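Open day at Nanoris in April - anyone else go?
General Automation > Visits and Events

torquestripe
Went to the open day at Nanoris and figured I'd write it up for people who couldn't make it. They had 7 stations set up across two rooms. Most were the usual palletizing and sorting demos. The one I spent the most time at was the tool change bench in the back room, run by Lutfa Uddin. She was demonstrating a two-arm setup where one arm holds a power driver and the other brings a hex bit to it. No custom tool changer, no magnets in a dock, just grippers and a driver.

They call the control software Okel. Demo slots were 5 minutes each and you could stand pretty close.

benchgrinder4
I was there in the morning. Skipped that bench because of the line. Did they say why they use a normal driver? Every integrator I know would put a quick change plate on the arm and be done with it.

torquestripe
Somebody asked her that. She said they want the arm to work with tools a shop already owns. I got one decent still off the wrist camera feed, which they let us save at the desk.
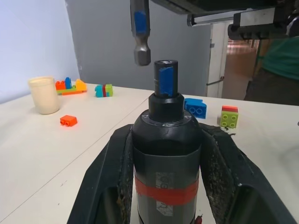 Wrist camera view, bit lined up over the holder. Blue tape on both parts.

The tape is what got me interested. Blue on the bit, blue on the holder, red-orange around the body of the tool. I asked whether the software looks for the colors and Lutfa said the blue helps it, the red-orange is only there so people in the lab grab the right tool.

hchin_controls
Hafiz Chin here, I do line maintenance for a living. Colored tape is fine on a bench. Put it next to a machine that throws oil for one shift and see what is left of it. I also don't love the gripper fingers. You can see how scuffed the inner faces are. If the finger surface wears, the tool sits a little different each time and your hex doesn't line up.

torquestripe
Fair on the tape. On the fingers, I think that's what the camera is for. It isn't going to a taught position, it looks at the gap and corrects.

hchin_controls
It corrects for what it can see. It can't see the tool slipping down when you push on it.

Yoonhee_H
I work with Sunil Cassim's group at Majumder and we tried something close to this last year. Slip was our biggest problem too. We ended up regripping before every insertion, which cost time but fixed most of it. Getting the hex to turn into the socket was the other one. You come down, it sits on the rim, and you have to rotate a little until it drops. Did the demo do that part on its own?

torquestripe
Yes, on the run I watched. It touched, backed off, turned a bit and went in. The sheet on the wall said 89 percent over their last test set. It didn't say how many tries were in the set, and I forgot to ask.

benchgrinder4
89 without a number of tries doesn't tell me much. And at 89 you have a person standing next to it all day.

Yoonhee_H
For a research bench that's a decent number. I wouldn't put it on a line either.

fyaman
Were the toy blocks on the table part of it? I see a cup back there too.

torquestripe
I didn't see them used in my slot, so I can't tell you. Ferhat, if that's you, we met at the Unus visit.

fyaman
It's me. I missed this one, had a customer startup the same day. Did they say anything about a second open day?

torquestripe
Lutfa said probably in the fall, same building. Sign up early, the afternoon was full by the time I got there. Parking is behind the building and you need to get your badge at the side door, the front one was locked.

hchin_controls
If you go, ask them to run it with a tool that has no tape on it. I'd like to know what happens.

fyaman
Will do. I'll ask for the number of tries too.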